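The price of the second arm

When Seija Manninen asked for money to buy robot arms, she wrote one line in the budget: "two arms, with grippers." The line was approved in September. By the end of the first month she had filled a whole page with things the line did not include.

Manninen plans equipment for Telum, a company that develops machines for handling laundry and other soft goods. She is open about her mistakes. "I bought arms like a person who buys a car and forgets there is insurance," she told me.

The first surprise was the spare parts. Gripper fingers wear down, and cables wear down faster. Her colleague Doğukan Karabulut now keeps a list of everything that was replaced, with the price and the number of days it took to arrive. The longest wait was 7 days, for a cable, and during this time one station did no work. A spare cable would have cost less than one lost morning.

The second surprise was the cloth. A robot that learns to handle fabric needs many fabrics, thick and thin, ribbed and smooth, in strong colors and pale ones. Telum ordered 258 pieces in the beginning and thought it was too many. Salma Erraji, who runs the daily sessions, has already asked for 1,000 more. They are cheap, but they need shelves, and the shelves were also not in the budget.

Then there is the question of one arm or two. Many buyers try to save here. Aurélien Brunet, who advises small firms on automation from his office in Tisidport, understands why, but he asks his clients to first watch a person fold a towel. "Count how many times the second hand is free," he says. For boxes, he often recommends a single arm. For cloth, he almost never does.

His other advice is about time. A quotation usually covers delivery and installation. It rarely covers the hours of the people who will stand next to the machine, and at Telum these hours were 158 in the first month. Manninen now puts them in a separate line, directly under the price of the arms, so that the finance department reads both numbers together. 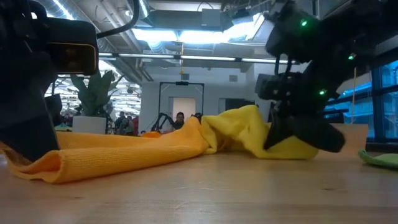 For next year she is asking for a smaller sum, divided into more lines. Two of them are for spare parts, and one is for the shelves.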